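Filed under: Notebook / Table clearing / Simulation

June, morning

Picking the table-clearing work back up. Question for the month is the one Roland Kershaw put on the whiteboard in the spring: can the arm clear a table after people have used it, in a kitchen or at the end of a bench, without someone standing beside it. We are still doing this in the simulator and I don't plan to move to hardware until the numbers are better than they are.

Scene generator is Nzioka, policy is the Pillis checkpoint from the last training run, 3000 episodes. I kept the friction values from before. Changed the lighting seed and the table texture only. Grasp planner untouched.

The block goes first in the current task order. Reason for the order is old and I don't remember all of it. Trevor Furnival thinks it was so that the arm had a cheap success before it got near the glass. I'd like to try glass first at some point, but that means relabeling and I don't have the hours this week.

Settings for today's batch:
gripper speed 380 (same units as the config)
seeds 1 to 17
start seed for textures 2477

Block grasps look settled to me. The fingers come down straight and the wrist isn't hunting the way it was with the previous checkpoint. Book, plate and wine glass all on the table for this batch. No changes to the meshes. 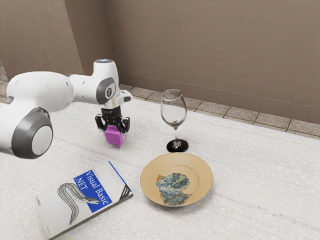

Can a robot arm clear a kitchen table yet?

Parts of it. Solid things with flat sides are fine on a known table, and a paperback is possible if it can be slid over an edge first. Thin dishes and stemware still need a person close by, and anything unfamiliar in the dish usually stops the job.

That is more or less what I would tell a visitor, so I'm leaving it here to copy from.

Notes on the separate chores, for whoever takes the next batch.

Book. Top grasp is hopeless with a paperback lying flat. The gripper presses the cover and gets nothing. The push-to-edge routine works but needs a clear lane, and the lane check is slow. It also treats a rotated book as a bigger box than it is. Fix the box before touching anything else.

Plate. Rim grasp from the side away from the glass. The planner picks the nearest side by default, which puts the fingers between plate and glass. I added a penalty term for this. Too early to say if it's enough. Remember that the plate is not to be tipped if there is anything in it.

Broken pottery in the plate. I put the painted fragment in on purpose. Every real table has something on a dish that should come off before the dish moves: a crust, a bone, a bottle cap. The policy has no idea about this. It has one label for the plate and whatever is in the plate is part of the plate. For a shop floor I think this is the bigger gap. A tray of parts with one chipped part in it is a normal thing, and a person would pull the chipped one without being told.

Glass. Same as always. The clear bowl gives poor depth and the black foot gives decent depth, so the estimate gets pulled down toward the foot and the grasp comes in low. Tandus has a trick of fitting the bowl from the foot upward. I want to read their notes again.

After lunch

Went over the overhead view with the object labels turned off, to judge the gaps between things by eye before trusting the lane check. Plenty of open table between the cube and the plate. The book is the problem. The corner of it comes close to the plate rim, so a push in that direction is out and it has to go the other way.

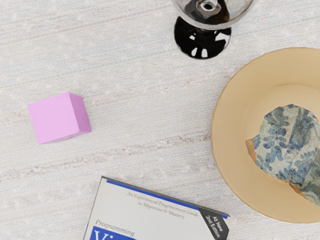

Roland's view is that I'm measuring the wrong thing. He says a household doesn't care how many objects were moved, only whether the table can be wiped afterward, and that one glass left standing means a person still has to come into the room. He would score the whole table as done or not done and accept that we look bad for a year.

I see the point. I don't want to lose the per-object score, though, or we won't know what to work on. Will log both starting with the next batch.

To do:
- book box, tight to the cover, rotated
- penalty term for plate grasps, try doubling it
- second label for loose things in a dish
- whole-table score next to the per-object one
- ask Trevor if the Fanora gripper model has the softer fingertips yet

Batch is still going. I'll leave it running overnight and copy the logs over when I'm in.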